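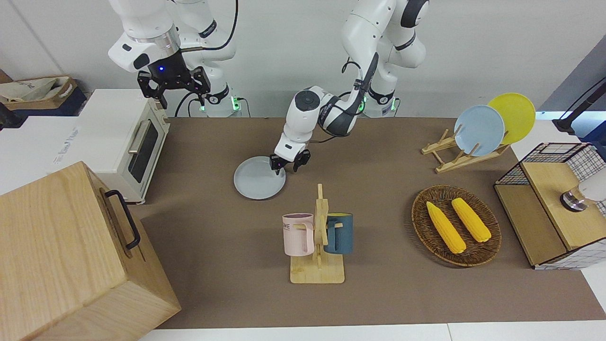
How I Clean Sticky Vinyl Figures

January 15, 2024

If you've ever taken an old vinyl figure off the shelf and felt it sort of grab your fingers, you know the feeling I mean. Ugh! My first sticky one was a Nindov forest dragon I'd had since high school, and I was sure I'd ruined it. I hadn't. The tackiness is mostly plasticizer working its way out of the soft vinyl, and it washes off pretty easily. I have 80 figures now (send help, or shelves) and every one of them gets a bath each May when I open the windows and redo the display.

What you'll need

A sink or a plastic tub
Mild dish soap, the plain clear kind if you can get it
A soft toothbrush, and a smaller makeup brush for faces
Cotton swabs
Two old towels
A hair dryer, only for stubborn joints

Skip acetone, rubbing alcohol and those white melamine sponges. I took half an eyebrow off a Trotwood knight with one of those sponges and I still feel bad when I look at him. 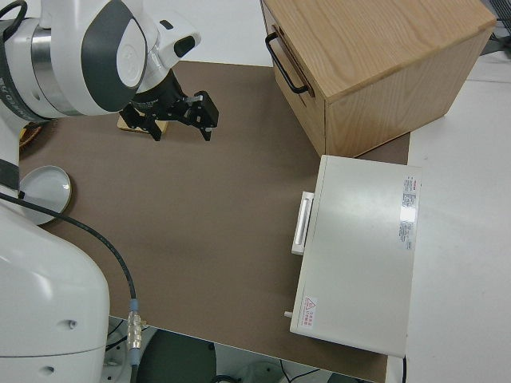
Step 1: Take it apart

Pull off anything that's meant to come off – capes, swords, swappable hands, the base. If a peg is stuck, don't twist it. Run the hair dryer over the joint on low for a minute, then wiggle gently and pull straight out. Cloth parts stay out of the bath completely. So does anything with a battery in it, obviously, and anything with paper stickers, which I learned on a Dotthorpe convention exclusive that used to have a lovely foil crest on the shield.

Step 2: Wash

Fill the tub with lukewarm water and a small squirt of soap. Lukewarm! Hot water softens the thin bits and you'll end up with a droopy sword. Put the parts in and leave them for ten minutes or so, then go over them with the toothbrush in little circles. Use the makeup brush around the eyes and any place where the paint looks thin. If the figure is really tacky, dump the water and do it all again with fresh soap. My dragon needed three rounds before the wings stopped sticking to each other.

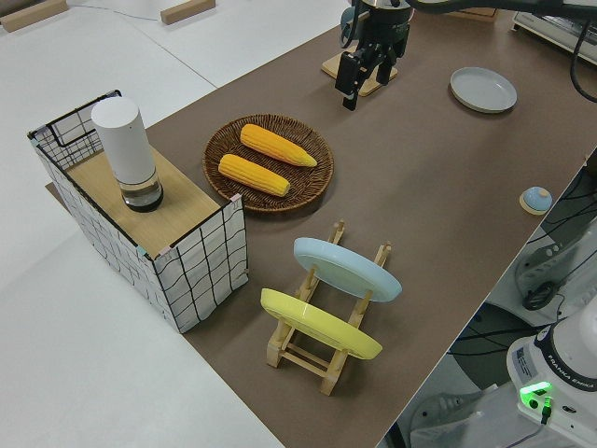

White bottle on the wooden board.

Step 3: Rinse and check the seams

Rinse under a slow tap and squeeze hollow parts to get the water out. Older hollow vinyl loves to hold water in the legs, so pop the head off if it comes off easily and tip the body upside down over the towel. Run a dry swab along the seams at the neck and shoulders. If it comes up gray or yellow, that seam wants another pass with the toothbrush.

Step 4: Dry

Blot everything with the first towel, move it to the second and walk away until tomorrow. Keep it out of the sun, please. I know a windowsill is tempting, but pale skin tones yellow fast and there's no easy way back from that.
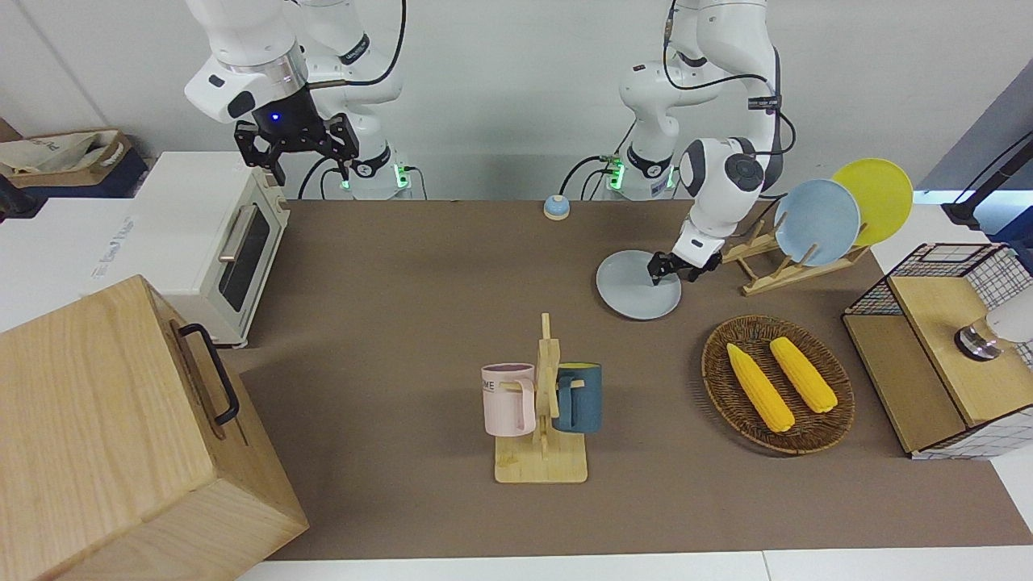 Small parts are where I always used to lose things. Hands, hair pieces and those tiny clear pegs that come with the Popescu stands will roll off a towel the second you turn around, and one of mine is still somewhere under the stove. Now each figure gets its own dish while it dries. A plate like the pale blue-gray one lying on the brown tabletop in the photo does the job nicely, with a paper towel laid on it so nothing sits in a puddle.

Step 5: Put it back on display

Once it's bone dry, put it back together and give it some air. Figures sealed up in their boxes get sticky again a lot faster than the ones on an open shelf, at least in my house. If you use a glass cabinet, crack the door every week or two. Don't let soft vinyl lean on hard plastic either – I had a tail melt itself a little groove in a clear riser over one summer.

Can you use baby powder?

People ask me this a lot. A light dusting does kill the tacky feeling for a while, but it gets into the sculpted lines and looks chalky on dark paint. I only do it on the soles of the feet.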